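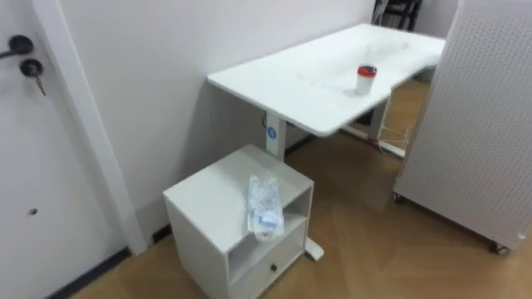
**pogo_stick_pete wrote:**

Noise through walls, then. I moved my work stuff into the back room in December and I can hear next door's piano as if it's sat on my lap. Same eight bars, every evening from half six, and he always goes wrong in the same place so I've started wincing in advance. Mandla Jacobs is his name, lovely bloke, took my parcels in all through Christmas, so I really don't want to fall out with him. The room's not helping I suspect, it's got that plain white wall with nothing on it and a bog standard white door (black lever handle, key in the lock, you know the sort) and when I'm on a call I sound like I'm in a swimming baths. I've had a quote of £400 for Zosotero panels on the one wall. Is that worth doing or am I about to glue money to the plaster?

---

**Marrowfat wrote:**

Don't do it! Panels soak up echo IN your room. They do next to nothing for a piano coming through the bricks. You'll have a lovely dead sounding room with a piano in it.

What you want is weight. Separate stud wall, not touching the old one, mineral wool in the gap, two layers of the heavy plasterboard. You lose a bit of floor but it works.

---

**tilly_in_kivdale wrote:**

> You'll have a lovely dead sounding room with a piano in it

Marrowfat is right about the physics but I think a bit harsh. We had the Zosotero ones put up in Kivdale and it did make the telly next door less annoying. Couldn't tell you why. Maybe we'd just stopped listening for it.

Have you tried talking to him? A thick rug and some rubber cups under the piano feet cost me less than a takeaway when it was our daughter doing the practising.

---

**Marrowfat wrote:**

"Stopped listening for it" is doing a lot of work there Tilly :)

Agree on the cups though. If the piano's against the party wall get him to shift it to the other side of the room. Free, and worth more than any foam.

---

**pogo_stick_pete wrote:**

Right, some answers. It IS against the party wall, I've seen it when I've picked up parcels. Stud wall is out, the room's narrow enough as it is and I'd never get the desk back in. I haven't said anything to him yet because I'm a coward.

Also had a go with the tape round the door from Arruda, £2 a roll, and that's made the hall quieter which I wasn't even after.
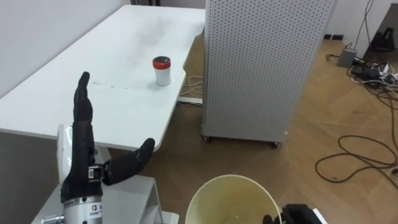 *Fingers up, thumb out, next to the table.*

Does the table make any difference to the echo, or is that only soft stuff?

---

**old_bassoon wrote:**

Only soft stuff, and books. A full bookcase on the bare wall is the best thing going for echo. I got mine second hand in Erkirton for £70 and filled it from charity shops.

Speaking as someone who IS the noisy neighbour, please just tell him. I played for years before the woman next door mentioned it and I was mortified she hadn't said. We settled on no playing after eight and never on a Wednesday, when she has her sister round. Everyone happy.

---

**Marrowfat wrote:**

Bookcase won't stop a piano either, before anyone gets excited.

---

**old_bassoon wrote:**

I said echo. Read the post.

---

**tilly_in_kivdale wrote:**

Boys.

---

**pogo_stick_pete wrote:**

Ha. OK, so I went round. Took biscuits. He was really nice about it and a bit embarrassed, he thought the walls were thicker than they are. He's got his brother coming at the weekend to help move the piano across, and I've said I'll lend a hand with the heavy end. The £400 is staying in the bank for now and I'm going to look at bookcases.

He did ask whether I'd noticed he was getting better at the tricky bit. I said yes.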